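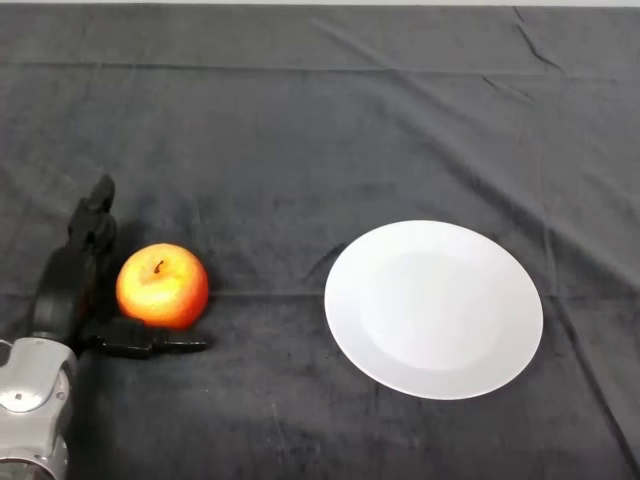
# October 14, 2023 -- blank certificates, second ink trial

Good day at the bench! The Jinatwood stock finally behaves. I cut a stack of test blanks from the heavy cream sheets and lettered the same line on each, "is hereby ordained a minister of," because it has the long run of small letters that always shows me where my spacing drifts. The old Mosoti ink feathered on the upstrokes again, same as in June. The new batch Akinyi mixed (more gum, a little less water) sat right on top and stayed crisp all the way through the h. I was so pleased I did the whole line over in the larger hand just to see, and it held there too.

Nib notes, before I forget:

- Trotetti pointed nib, fine: lovely hairlines, but it catches on this paper if I push at all on the cross of the t. Keep for names only.
- Trotetti broad, size 2: the clear winner for titles. "Reverend Elder" fits on one line with room to breathe.
- My old steel broad nib: retired. It spits.

## Layout for the long titles

Akinyi Mohamedi came by with the list from the Astavham congregation. They want 9 certificates for their lay ministers, and two of the titles are very long -- "Keeper of the Evening Prayers" is the worst of them, and a beautiful title it is. We tried it three ways. Dropping the letter height squeezes it in but makes it look less important than the name, and Akinyi didn't like that at all. Splitting after "Keeper" leaves a sad short line up top. Splitting after "the" reads badly out loud, and these do get read out loud at the service. In the end we kept the height, broke it after "Keeper of," and moved the seal down by the width of a finger. Much better. I'd like to use that seal position on all of them so the set matches.

She also brought photocopies of a charter page dated 1556 with a capital M I have never seen the like of, all loops on the left leg and nothing on the right. Copied it about a dozen times over lunch. It would be far too much for a whole certificate, but for the one initial in "Minister"? I think yes. Will ink a clean version and ask her.
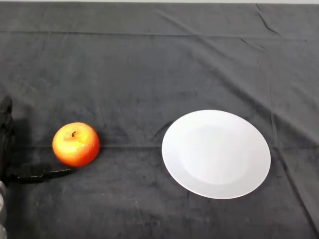
## To do next

- Rule up the Astavham blanks in hard pencil, very light. Last time the lines took a week to rub out.
- Ask Akinyi whether "Brother" and "Sister" go before the title or before the name. Her list has it both ways.
- Order 100 more of the Jinatwood sheets, same cream, and check the grain direction when they come in.
- Leave one lettered sample on the windowsill to see if the new ink fades. Write the mix on the back!
- Gold for the seal border: still not sure. Try the warm one first.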